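Members' Board > Interiors > Wall Coverings > Small-pattern papers beside marble-effect floors

Search this board Enter keywords Go Advanced search

d_ivanov
The tenants' association at Derkach has been asked to approve a floral paper for the ground-floor reading room. The floor is marble-patterned and will remain. Members are invited to state whether a small repeating motif is suitable with a veined floor. The proposed supplier is Vavomon, and the allowance is 400 for paper and paste together.

Mladenovic_H
I would advise against it. Veining is already a pattern, and a second one competes with it. Our office at Ovier papered a corridor in a sprig design in October and received 9 written complaints. A plain paper was hung over it.

d_ivanov
Thank you. Was the Ovier paper a strong color? Ours is a pale lavender ground with small grayish flowers.
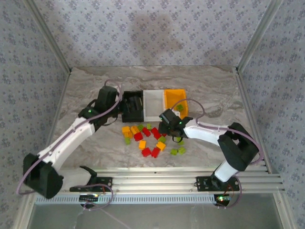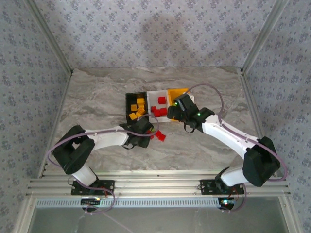
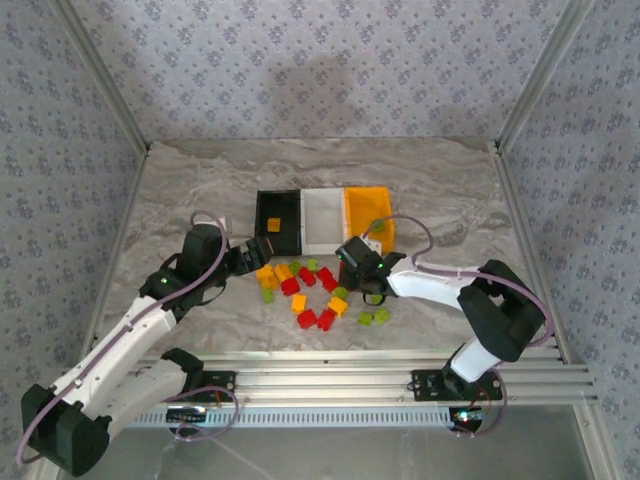
The association would keep the woodwork white and leave the curtains as they are. Samples may be inspected on request.

paste_table
I must disagree with the previous member. A corridor is narrow and the eye is close to the wall. In a reading room a small motif settles at a distance. Please confirm that all rolls carry the same batch number before any are cut.

Mladenovic_H
The ground at Ovier was dark green, so I accept that the cases differ. I maintain my objection to paper on all the walls. One wall would be sufficient, and the cost would fall to about 200.

d_ivanov
Both views have been noted and will be put to the residents. Dinda has also offered a plain paper in the same lavender, should one wall be preferred.

Despina Ivanov
For the association

paste_table
Kindly post the batch numbers when they are known.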